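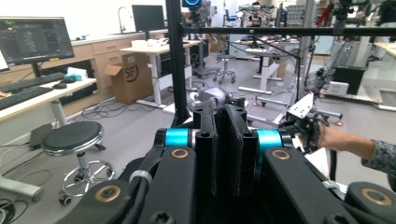 Thread last modified: Saturday, 18:22

Workshop and Lab Rooms > Furniture and Floors

Stools with wheels in a shared room: keep or replace?

benchside_g
Hello everyone. I would like to ask your opinion about the seating in our workroom. We have round stools on casters, and you can see the black one with the chrome base near the white desk. There is another one farther back. Half of my colleagues love them and the other half want to have normal chairs before we rearrange the room in May.

My problem is mostly the floor. The stools roll very easily, and we have cables lying there, like the tangled ones in the front left corner. At my last place in Galatley a wheel went over a network cable so many times that the cover opened.

The desk with the two keyboards is used by people who come and go, so they sit for a short time only. I am thinking about a set of fixed feet from Softić, to put in place of the wheels. Does anybody have experience with it?

tall_kettle
I would keep the wheels and move the cables. A stool is easy to blame, but a cable bundle on the floor is a problem also for feet. We put ours in a tray under the desk and it took one afternoon.

quietfloor
I don't agree with tall_kettle. Trays are fine for what stays at the desk, but in a room like this there is always something plugged in for two days and then moved. You will not open the tray each time. We changed to fixed feet and I am happy with it. Please measure the stem before you order. I ordered first and had to send them back.

marrow22
Which floor is it? Soft wheels on smooth grey floor will run away when you stand up. There are casters which brake when no one is sitting. We have them on our Dutier stools and they are good, only a little bit noisy.

benchside_g
I don't know the name of the floor material, sorry. It is smooth and it is easy to mop. Brakes are an interesting idea, I did not know that they exist for stools.

quietfloor
They exist, but check which type you get. Some brake when you sit, and some brake when you stand up. The shop in Skornon gave us the wrong ones and people were almost falling.

oatmeal_dept
May I say something about the other side of the room? I would worry less about the wheels and more about the cardboard box and the things on the white table, with the sink so close. You have wood cabinets under the counter there. Is it possible to put the box inside?

benchside_g
The cabinets are full, I am afraid. Mostly old manuals and paper towels. But you are right that we should look in them first.

tall_kettle
Please do. In our room we emptied one cabinet and got space for 12 boxes of small parts. And I still say tray.

marrow22
Tray and brakes together, then both of you can be right.

benchside_g
Thank you for all the answers. I will measure the stems on Monday's shift and ask for a price for both kinds. The cables I will lift from the floor in any case. If somebody has a tray that can be opened with one hand, please write the name of it.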